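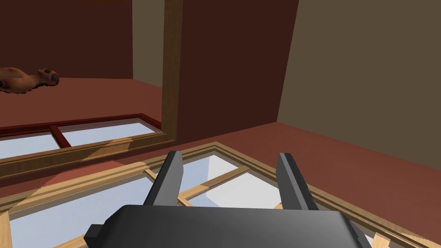
Gripper over the near window frame in the simulated cell, fingers open on either side of the bars.

Cell notes: getting the Grismont cell back in shape

The Grismont cell was down for most of July while we reworked the gripper model and the way windows are laid out on the floor. It is running again as of Thursday, and anyone with a login to the Vurimeo server can queue jobs on it. What follows is a summary of what changed and what you need to do before your first run.

The main trouble was finger contact. Min-kyu Um had been seeing grasps that passed in the log and then let go of the bar on the lift. He traced it to the collision shapes on the fingers. The visible mesh has a bevel on the inner face, but the collision shape was a plain box left over from the first version of the cell, so the solver was closing on a surface that sat a little outside the one we were looking at. Both fingers now have a shape cut from the same mesh as the visible part. The two files must be changed together. If you edit one finger, mirror it and reload both, or the grip will pull to one side.

Friction on the wooden parts was also wrong. The window frames came in from the Antal model library with glass and wood merged into a single body, which gave the whole thing the friction value for glass. Orsolya Veres split them, and the molding, bars and panes are now separate materials. She asks that nobody re-import a window straight from the library. Use the copies in the cell folder.

Windows now start flat on the floor. We used to drop them from a small height and let them settle, and on some seeds a corner ended up sunk into the floor. The new start script places each one at rest and then holds it for 2,000 steps before the arm is allowed to move. Do not shorten the hold to save time. Ákos Hajdu tried 900 and the far window was still creeping when the approach began.

The approach itself is unchanged. The gripper comes in above the near window with the fingers wide apart, straddles the bars, and goes down slowly. The closing speed has been cut for the last part of the travel, and you will notice it if you are used to the old timing.

Daily checks

Shih-chieh Huang has taken over the morning check from Solange Pichon, who has moved to the Ono project. The check is short and anybody using the cell first thing can do it:

Load the cell with no job and let it sit through the hold.
Open and close the gripper 2 times and compare the finger positions with the reference file.
Turn on the collision overlay and look along each finger for gaps between the overlay and the mesh.
Read the contact log. With the gripper open and clear of the window it should be empty.
Save the log to the shared folder, even when there is nothing in it.

If the finger positions do not match, stop there and write to Shih-chieh. Please don't re-zero the gripper yourself. We lost two afternoons in July to a zero offset that had been corrected by three different people.

Known problems

The walls have collision turned on but no padding, so a wide swing of the arm can still clip the slanted one. Keep to the planned paths until this is done.

The glass reflections flicker in some views. This is only in the rendering and has no effect on contact.

The log viewer stops at 1,000 lines. For longer runs open the raw file.

Next up is the wrist cable limit, which is still set for the old mount and is too generous. Ákos has the new numbers and will put them in once the current batch of jobs is through. Expect the cell to be unavailable for a morning when that happens. He will post the time on the cell page the day before.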